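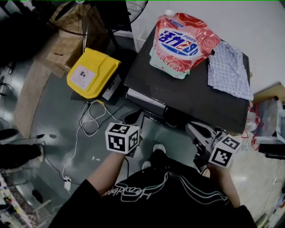 How to clear a low table for good

Take everything off, including whatever is on the shelf underneath. Wipe the top with a damp cloth and let it dry for 12 minutes.

Sort the paper first. Bills and letters go in one folder, school forms in another. Recycle catalogs and old receipts – most stores email them now.

Put back no more than 4 things. Remotes and chargers do better in a drawer.

Keep one tray for mail and empty it before bed. If it fills up sooner, move it closer to the front door.

Dark tops show dust quickly, so keep a dry cloth nearby.

Lovely Padilla, July 2021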